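**Ticket:** red wedding bedding, dark fluff and loose colour
**Place:** Norkholm guest house, room 9
**Opened by:** Misaki Imai
**Opened:** January 14, 2003
**Status:** open, waiting for supplier (see last entries)

### Problem as reported

The red wedding bedspread in room 9 collects dark fluff, and it is very difficult to remove. The lint roller takes the top part only. What is deeper in the pile stays there, and when I brush my hand over it, it comes up again in another place. The second complaint is that a white pillowcase which lay under the red pillow has got a pink shadow on one side.

The room is promised to a couple for a stay in February, and the family asked specially for this set. I would like to have it clean and safe before that time. I write everything in one ticket, but maybe these are two different problems. Please split it if you prefer.

### What we have

- Duvet cover, red, soft chenille with white double-happiness characters
- Long pillow in the same cloth, with HAPPY WEDDING on one end
- Ordinary pillows with flower pattern, pink
- Spare sheets, white, from Jestby

The set was bought through Kobori, the bedding shop. The care label inside the duvet cover is washed nearly blank. I can read "30" and the sign for no bleach. The sign for the dryer I can't read, so I treat it as forbidden.

### Entry 1 – Misaki

First I checked the duvet itself. I turned the cover inside out in the bathroom and shook it above the bath. Very little came out and it was red, not dark. So the dark fluff is coming from outside.

I checked also the vacuum cleaner, because last winter the brush was dirty and it left grey lines on the carpet of the stairs. The brush was clean. I vacuumed half of the bedspread with the small nozzle and left the other half as it was. In the evening the vacuumed half looked better near the foot, but at the middle it was the same as before.

### Entry 2 – laundry desk, Likville

Thank you for the clear report. Some questions:

1. Was the set washed together with towels?
2. Do you use fabric softener?
3. Is anything dark put on the bed regularly, for example blankets, coats, dressing gowns?
4. The pink mark on the pillowcase: was the pillowcase damp when it went under the red pillow?

Please don't wash the white pillowcase hot before we know what it is. Heat can fix the colour.

### Entry 3 – Misaki

Answers in the same order.

1. No, it was washed alone. The washing machine was used for towels before it, but I wiped the rubber ring of the door.
2. Yes, one small cup. I will stop it.
3. Yes. We fold the winter clothes on this bed, as it is the widest one in the house and the table in the linen room is too short for coats. I didn't think about this when I opened the ticket, I'm sorry.
4. It is possible. On that day we had much washing and the dryer was full, and I remember some pillowcases felt a bit cool when I took them.

### Entry 4 – laundry desk, Likville

Point 3 is very likely your fluff. Fleece gives off small fibres, more when it is new, and chenille holds them like a brush. Please make the test with a light cloth: lay a clean white towel on the bed, put one fleece garment on it, fold and unfold it several times, and then look at the towel.

For the colour, do the rub test. Take a white cotton cloth, wet it with cold water, press it well out, and rub 11 times on a hidden place of the red duvet. Do the same with a dry cloth on another place. Write down which cloth gets colour.

### Entry 5 – Misaki

Both tests are done.

**Towel test.** I used a black garment with fleece lining. After folding and unfolding, the towel had many small fibres, and most of them I could take off with tape. I repeated with a cotton shirt and there was almost nothing.

**Rub test.** Dry cloth: clean. Wet cloth: pink, not very strong but clear to see. I did it at the inner side of the opening, where the buttons are.

So I understand that the red gives colour only when there is water. This agrees with the damp pillowcases.

The white pillowcase I put in cold water with ordinary washing powder for one night. The shadow is weaker now. I can still find it when I hold the cloth to the window, but a guest would probably not see it.

### Entry 6 – Misaki

I tried four ways to take the fluff out, each one on its own part of the duvet, so I could compare them.

| Method | Result |
|---|---|
| Lint roller | Takes what is on top, sheets are finished quickly |
| Wide tape around the hand | Better, but it pulls the chenille a little |
| Damp rubber glove | Very good for fluff, but the glove became pink |
| Dry rubber glove | Nearly so good as damp, no colour |

The dry glove is the winner for me. One must move it always in the same direction, from the pillows to the foot, and pick up the small rolls by hand. Over the white characters I go more lightly, as I am afraid for the threads – one of them was already loose, and I have cut it short. 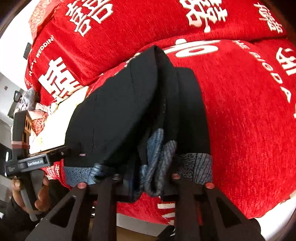 The folding is still the weak point. I asked my colleagues to use the bed in room 2 for coats and fleece, and they agreed, but that room is occupied until the weekend. Until then we have this rule: an old cotton sheet goes over the red bedding first, then the clothes. When the folding is finished, the sheet is rolled together from the corners and shaken outside. Please don't shake it in the corridor, because then the fluff comes back on somebody's shoes.

### Entry 7 – laundry desk, Likville

Good work. We agree with the dry glove and have added it to our own notes.

About washing before February: wash the duvet cover once more, alone, cold, with no softener, and put in two colour catcher sheets. Turn it inside out. Weigh it dry before you start, because if the cover is more than 500 g above what the drum is allowed to carry, it will not rinse properly and the loose dye stays inside. Dry it flat or over two lines. Do not fold it when it is damp, as the red can go into the white characters.

Please do the rub test again after this wash and report.

### Entry 8 – Misaki

The weight is fine, the cover is below the limit of our machine. Washed as you described. Both catcher sheets came out pink, one darker than the other. The white characters are still white, also the letters at the edge, which I looked at with a lamp.

Drying took long. I hung it over two lines in the boiler room and turned it in the morning. The long pillow I did not wash, only aired, because I don't know what is the filling. Can the supplier tell us this?

Rub test after the wash: dry cloth clean, wet cloth still a little pink, much less than last time.

### Entry 9 – laundry desk, Likville

A small amount of colour in the wet test is normal for a red like this. We would not put it directly against white linen if there is any chance of water. Use the pink flower pillows behind the red one, and keep the Jestby whites for under the duvet only when they are fully dry.

The question about the filling was sent to Kobori. They ask for a picture of the seam label, please attach it if you find one.

### Open points

- [x] Source of dark fluff
- [x] Method for removing it
- [x] Second cold wash
- [ ] Filling of the long pillow – waiting for Kobori
- [ ] Replacement care label for the duvet cover
- [ ] Folding of winter clothes moved to room 2
- [ ] One more rub test, one week before the couple arrives

### Entry 10 – Misaki

I looked for the seam label on the long pillow and there is only a cut edge where it was. Somebody has removed it. I measured the pillow and sent the size to Kobori, perhaps they can find it in their old list. Please leave the ticket open.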